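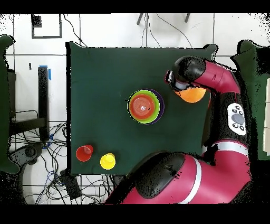
How long does it take to get the Restdale allotment ready for winter? Three evenings and most of a Saturday, if the beans come out early.

Wednesday, 9:40 p.m.

Pulled the last of the beans after work. The poles went back in the shed behind the water barrel, tied in two bundles. The twine I bought in spring has rotted, so I used the old wire ties instead and cut my thumb on one of them. Not deep.

Soil is still warm for September. I dug over the left bed and left the right one alone, as the leeks have another month in them at least. Found one potato I missed in July, green all over. Threw it on the heap, then remembered you aren't supposed to and picked it out again.

Alina Roman was on her plot until dark. She has sown rye on both her beds and says I should do the same before the rain comes. She offered me the end of her bag. I said I would think about it, and then halfway to the gate I went back and took it. It's enough for the left bed. She also wants her long fork back, which I have had since May.

The letter about next year's rent came. Plot 538 goes up by 3 dollars, water included. I don't mind that. What I do mind is that they want the path edges cut to the new width, and on my side that means losing the strip where the chives are. I will move them Saturday to the corner by the Huttunen plot, where it stays damp. They ought to take.

Chalerm Kaewkla has put his squash out on the bench by the tap with a note saying help yourself. I took 2, both small. One went in soup tonight with an onion and the last of the stock. It needed more salt and I was too tired to get up for it. The other is on the windowsill and can wait for the weekend.

The shed roof has to be looked at. There's a soft patch over the door, and I could push a screwdriver into it without trying. I have half a roll of felt left from the last time but no nails. Will stop at Clumeck on the way home tomorrow if they're still open at six.

To do Saturday: chives, rye, roof, return fork. Leave the compost until the leaves are down.

Back is stiff. Going to bed with the window open.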